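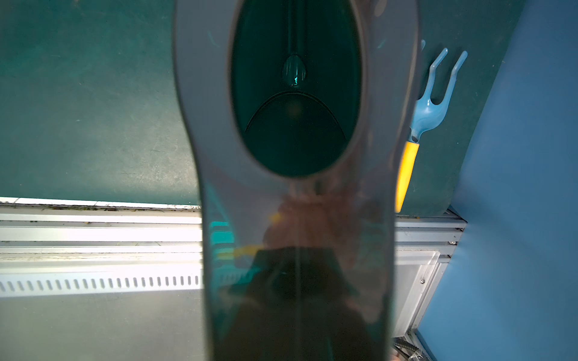
Willcombe Lawn Swap: Progress Report to the Firkero Fund
October
By Wolfram Vogler
Print this page | E-mail this page

The grant agreement asks for a report at the halfway point "describing activities, outcomes and learning." I will take them in that order, although the learning mostly came first.

The Lawn Swap was set up to help Willcombe households dig up front lawns they don't much like and plant something that can get through a summer without a sprinkler. We supply the plants, a load of gravel or bark, and a pair of strong backs for one morning. The household supplies the lawn and agrees to look after whatever replaces it. Our first six months are now complete.

Activities

We have taken up 764 square yards of turf. The application promised more than this by now, and the shortfall is almost entirely April. The sod cutter we had reserved was in the shop, then out of the shop, then back in the shop with a different complaint. We did the first two yards with flat spades. I would like to thank everyone who took part and didn't come back, as they were very polite on the day.

Once the machine arrived the pace picked up, and by the end of June we were doing a yard every Tuesday. Tuesday is also trash day on most of the east side, so we spent a good part of the summer moving other people's bins. If the program runs a second year I will ask for a different day, or for a line in the budget called bins.

Plants came from Cheema, the nursery out on Brasden Road. They gave us a fair price and held our orders through the hot weeks without charging for it. The yarrow, catmint and blue grama have all done well. The creeping thyme has done well in some yards and has vanished from others without leaving a note. We think it is drainage. The soil along the creek holds water long after the rest of town has turned to brick, and thyme doesn't care for wet feet. 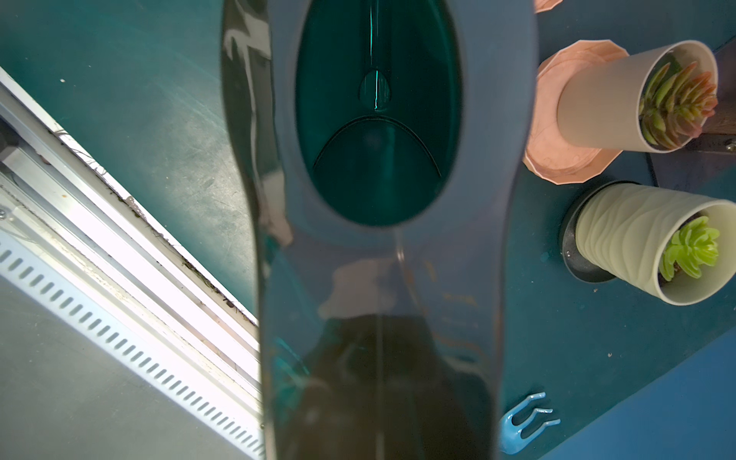 New plantings need regular water through their first summer, and this has been the hardest thing to get across. People signed up for a yard that needs no watering and were then handed a watering schedule. We now explain it at the first visit, again on planting day, and once more on a card that goes on the refrigerator. The card has worked better than I did.

Outcomes

The fund asked for water bills before and after. We have them for most of the households, but I would be careful with them. Summer use is down in the majority of homes, and in a few it is up, mainly for the reason just given. One household filled a swimming pool in July and was kind enough to tell us. I have left that bill out of the table and put it in a footnote. The real comparison will be next summer, when the plants are established and everyone has forgotten what they promised.

Demand is not a problem. We mailed 200 postcards in March, expecting a polite handful of replies, and the waiting list is now longer than we can serve with the money remaining. Some of that is the postcards. More of it is neighbors looking over at a finished yard in August, when it was in flower and theirs was the color of toast.

Learning

Our plan called for a single design that could be adapted to any yard. It was a nice design and I have it in a drawer. What people wanted was a strip by the sidewalk, or a bed around the mailbox, or everything gone except the patch where the dog lies. We now bring three plant lists (sun, shade, creek) and let the household draw its own lines with a garden hose. Planning visits are shorter as a result, and there are fewer phone calls afterward.

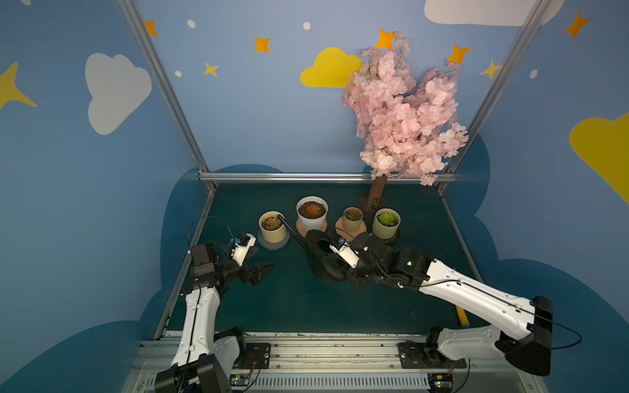

We also misjudged the paperwork. Two streets fall under an old rule that front yards be kept "in grass," and the town office read this more strictly than we had hoped. Blue grama is a grass. I brought a tray of it to the counter to make the point. The clerk agreed that it was a grass, asked how tall it got, and wrote down my answer. A revised rule is on the agenda for winter, and until then we are working elsewhere.

Feedback has been good on the whole. We read all of it, including the pages about parking.

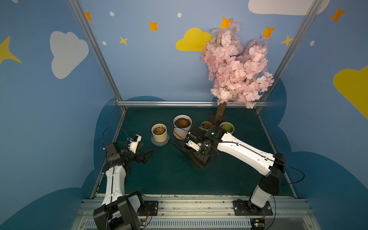

A resident on Brasden Road wrote to say that the bees were welcome but that we should have warned her how many there would be, that the gravel gets into the garage no matter what she does, and that she would like the side yard done next, preferably before her sister visits in May.

She is on the list.

Budget and next steps

Spending is on track apart from equipment rental, which ran over, and printing, which ran under because we stopped printing the design. I am asking permission to move the printing balance to rental. No other changes are requested.

Over the winter we will replace the lost thyme with sedge in the creek yards, visit each household once to check on drainage, and book the sod cutter for spring. I have asked for it in writing this time. The final report will follow after next summer's bills come in, with the swimming pool still in the footnote.

Print this page | E-mail this page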